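Secondhand clothes and how long people keep them
Project report, Textiles and Consumers, group Bunting

1. What we wanted to know
Do people keep used clothes as long as new ones? Our guess was no. Cheap to buy, easy to drop. We did a survey in October, plus a closet diary that ran 6 weeks.

2. Method
Paper survey outside two stores, Riter and Drimeck. 265 handed out, almost 100 came back filled in. Not great. Question four was badly worded (we asked "how old is it" and people didnt know if we meant age or time owned) so it's left out. 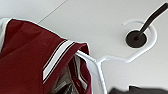

The diary had 40 people in it. Each one picked five things from the closet, some new and some used, and wrote down every time they wore them. Reminders by text at 8 pm. A few stopped after week two – we kept what they had sent but marked it as partial.

3. Results
Jackets and sportswear stayed longest, used or new. T-shirts went fast. Used jeans got worn more than new ones, which we did not expect. Main reasons for getting rid of something: fit, then stains, then just bored of it. Price hardly came up.

Storage mattered more than we thought. Clothes on hangers were worn more often than folded ones in teh diary. Could be that people hang what they like already. Can't tell from our data.
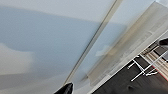 Fig. 2. Pale surface with a narrow beige strip.

4. Problems
Both stores are in Tinuden and close to campus, so mostly students answered. Diary people knew they were being counted. Also no winter coats yet, too early in the year.

5. Next time
Fix question four. Start later, run it longer, and ask at a regular clothing store too.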